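二月 工作坊笔记（染缸这边）

早上七点半到的，比平时早，想趁水压还稳的时候把昨晚泡的那批布先过一遍水。结果管子还是老样子，开到一半就咳嗽似的喷两下，然后细得跟线一样。Jui-lin 说隔壁楼也这样，那就不是我们的阀门问题了，先放着吧。

接着上次写的蓝靛缸。三号缸养到现在，表面的泡总算像样了，紫里带一点铜色，拿木棒拨开，底下是黄绿的。上礼拜还是一缸死气沉沉的深蓝水，闻起来像放坏的米汤，我都准备倒掉了！后来照 Yasuo 的办法，麸皮煮了一锅喂进去，石灰先不加，盖好毯子放两天，它自己就缓过来了。我以前的毛病就是看到pH往下掉就急着加灰，加完又嫌太高，再补糖，来来回回把一缸好好的东西折腾死。这次忍住了。记一笔给自己：掉到十以下再动手，十点几的时候不要手痒。

今天的pH，早上10.4，下午四点再测10.3，温度没怎么变。试纸换了新的一包，旧的那包受潮了，颜色偏得离谱，之前有几次记的数字大概都不能信（笔记前面那几页我用铅笔打了问号，谁看到不要擦）。

试染：
棉麻混纺的那匹，裁了8条小样，每条浸的次数不一样，从一次到八次。每次浸三分钟，拿出来氧化十分钟，不挤，只用手指顺一下。浸到第四次颜色就很漂亮了，像晚饭前天还没全黑的那种蓝。第五次以后肉眼看差别很小，晾干了再比。Siu-ming 一直说干了会浅一个色阶，我觉得不止，上回那条围巾湿的时候我高兴得要命，干了以后跟洗旧的牛仔裤似的。

丝的那两条先不下缸。这缸碱还是偏重，丝进去手感会发涩，去年坏掉的那块我到现在还心疼。等养一缸温和一点的再说，或者干脆用 Ho-yin 那边的果糖缸。

精练的事情要单独写一段，每次都写，每次都有人忘。布买回来一定要煮！Brallstead 那家的白坯布看着很白很干净，浆上得可厚了，水滴上去半天站着不动。上次有一匹只泡了温水就下缸，染出来一块深一块浅，像地图。这次我称了200克的布，纯碱放布重的百分之二，中性皂一小撮，小火煮一个半小时，水变成淡茶色，倒掉再煮一遍，第二遍的水就清多了。滴水测试，一滴下去马上散开，过关。

还有绞缬。Shih-chieh 想做那种一圈一圈的木纹，平针缝好以后抽紧。她缝得比我密，针脚差不多三毫米，抽的时候线断了两次，换成钓鱼线打的双股才撑住。我缝的那块针脚大，抽紧以后褶子松，染液全钻进去了，拆开来几乎没有白的地方，糊成一团。她那块拆开来大家都围过去看，白线干干净净的，边上晕开一点点浅蓝，好看死了。我决定老老实实把针脚改小，眼睛花就花吧，戴那副放大镜。

中间插一段跟染色没什么关系的：柜子里那本 Stanciu 的旧样本册终于找到了，夹在Fendoleck 的报价单下面。里面有一页讲铁媒染之后再套蓝，出来是很沉的墨绿灰，旁边有人用红笔写了“勿久煮”三个字，不知道是谁写的，字倒是很漂亮。下次拿栗子壳的底色试试看，栗子壳我存了一袋，在楼梯下面。

中午吃的是楼下的炒米粉，多放了辣椒，下午测pH的时候一直在喝水。

说回套色。上个月做的黄底（槐米，明矾媒染）剩了几条，今天顺手丢进三号缸浸了一次，拿出来是很鲜的草绿，氧化完稳下来变成有点旧的绿。浸两次那条偏青，我比较喜欢一次的。Jui-lin 喜欢两次的，她说一次的看起来像没洗干净的黄，我们为这个争了快一刻钟，最后各留一条贴在墙上，等一个月看谁褪得厉害。窗边那面墙下午晒得到太阳，正好当耐光测试，上半截用卡纸遮住，下半截露着。
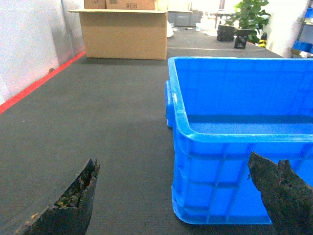

漂洗我改了顺序，以前是氧化完直接用大水冲，冲得很爽，但浮色跑一地，而且刚上去的蓝还没站稳。现在是先静置泡15分钟，换水，再泡，换到水不怎么蓝了，滴一点白醋进去中和，最后才用皂液。多花时间，可是摩擦测试明显好一点，白布擦十下，只留一层很淡的印子。以前擦三下就蓝了，客人穿浅色裤子来拿包的时候我都不敢吭声。

水量也记一下，一条围巾从头到尾大概要换五次水，夏天还好，这个季节手真的受不了。Yasuo 建议最后一遍用洗衣机的低速脱水，套网袋，我试了一条，没有折痕，可以。厚的布先不要这样弄，我怕中间那层水出不来，干的时候起水印。

Sendwood 那边的订单还没有回音，他们要的是六条桌旗，颜色要“接近但不要一样”，这个要求我其实很喜欢，手染的本来就不会一样嘛。我打算三次浸、四次浸、五次浸各做两条，先把小样寄过去让他们摸摸看。布边要不要锁还没谈，我倾向留毛边，抽掉几根纬纱当流苏，Siu-ming 说餐厅用的东西洗几次就散了，也有道理。问清楚再裁。

下缸之前要记得：
手套检查有没有破洞（今天右手食指那里漏了，指甲到现在还是蓝的）
缸面的泡先捞到碗里，染完倒回去
布要先浸湿挤干，不然带一堆气泡下去
不要碰到缸底的沉淀，碰到了那一块会有脏点，洗不掉
搅完缸至少等一个钟头再染，我今天只等了半个钟头，最后两条小样上有点细碎的斑

晚上走之前又喂了一小勺麸皮水，搅一遍，顺时针，贴着缸边转，中间起漩涡了就停，慢慢往回带。泡聚在正中间，颜色比早上还要紫一点。毯子多盖了一层，夜里还是冷。

明天谁先到，麻烦先看一眼温度再开盖子。八条小样晾在里间的竹竿上，顺序是从左到右，一次到八次，千万不要收下来叠在一起，我还没写标签。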